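Chapter 4
Rice, Water and Heat

Raffaele Amato and Gemma Donati

What you will study in this chapter
Why a grain of rice becomes soft
The difference between short grain and long grain
How much water the rice takes, and how much goes away as steam
The absorption method and the open pot method

Words to know: starch, gelatinization, amylose, amylopectin, absorption, resting time

4.1 A simple food with many rules

In the valley of Vultham, where one of the authors passed her childhood, rice was cooked in a heavy pot with a cloth under the lid. Her grandmother did not measure the water with a cup. She put one finger on the rice and poured until the water reached the first joint. At the other side of the mountain, in Trernholm, the families cooked the same rice in a very large pot of salted water and then drained it, as one does with pasta. Each village was convinced that the other one was spoiling good rice.

Both methods are correct, and both can be explained by the same facts. In Chapter 3 we studied what heat does to the proteins of eggs and meat. Now we pass to starch, which is the largest part of a grain of rice. The student who understands starch will later find it easier to understand bread, sauces and potatoes as well.

4.2 Inside the grain

A grain of white rice is what remains when the husk, the bran and the germ have been removed. It is made of very small granules of starch, packed closely together. In cold water these granules take in only a little water, and the grain stays hard. When the water becomes hot, the granules begin to swell. They lose their ordered structure and hold the water inside them. We call this change gelatinization. For most kinds of rice it happens well before the water boils, and for some kinds it is already advanced at 80 degrees Celsius.

There are two forms of starch in the grain. Amylose is a long chain, almost straight. Amylopectin has many branches. Rice with much amylose cooks into separate grains that become firm again when they are cold. Rice with little amylose is soft and sticky. This is why a long grain rice is chosen for a salad, and a short grain rice for a dish that must be eaten with chopsticks or shaped by hand.

4.3 Measuring the water

In the absorption method, all the water that we put in the pot must either enter the rice or leave as steam. Therefore the quantity is important. For 300 grams of long grain rice in a pot with a good lid, we begin with double that weight of water. It is a starting point only. A wide pot loses more steam than a narrow one, and a lid that does not close well can change the result completely. Old rice is drier than new rice and asks for more water.

Many students make the mistake of thinking that a double quantity of rice always needs a double quantity of water. The part that the grains absorb does become double. The part that is lost as steam depends on the pot, the lid and the time, so it may change very little. For this reason large quantities cooked with the household proportion are often too wet.

An electric cooker solves a part of this problem. It heats the pot until the free water is gone. While there is liquid water at the bottom, the temperature there cannot rise much over the boiling point. When the water has been absorbed, the temperature rises quickly, and in the simplest models a thermostat reacts to this and passes to the warm setting.
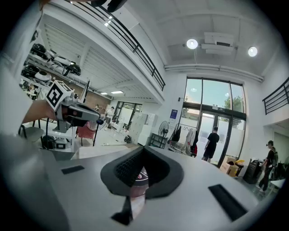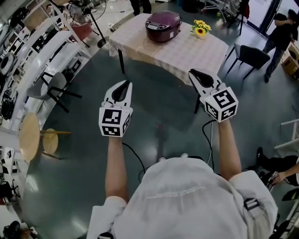
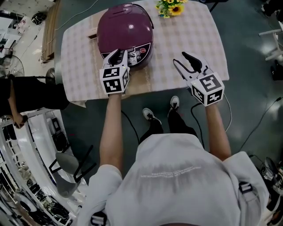
The rice is not ready at that moment, even if many people open the lid immediately. The grains near the bottom are wetter than those at the top, and the outside of each grain is softer than its center. During the resting time the water moves and becomes more equal. Ten minutes with the lid closed are enough for a small pot. After this the rice should be turned gently with a flat spoon, so that the steam can go out and the grains do not press on each other.

4.4 Before you continue

Cook two small pots of the same rice, one by absorption and one in plenty of water. Taste them when they are hot and again when they have cooled in the refrigerator. Write in your notebook which one became harder, and keep the notes, as we will need them in section 4.6, where we discuss what happens to cooked starch when it is stored.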